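Tea, screws and a robot arm: a morning at Fornirham
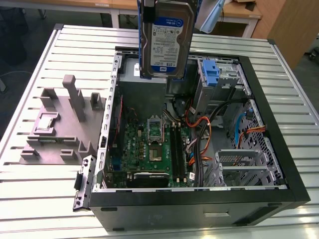 A WD Blue 1.0TB drive over an open tower case on the bench at Fornirham.

Salim Masanja has 13 years of PC repair behind him, and he talks about the arm the way you'd talk about a new starter. "I was dead against it," he tells me over a very strong tea. "I thought, right, that's my job gone."

It wasn't, though his day has changed a lot. He does more fault-finding now and far less lifting drives in and out. "My wrists are better," he says. "I do miss the chat - there were two of us on that bench before."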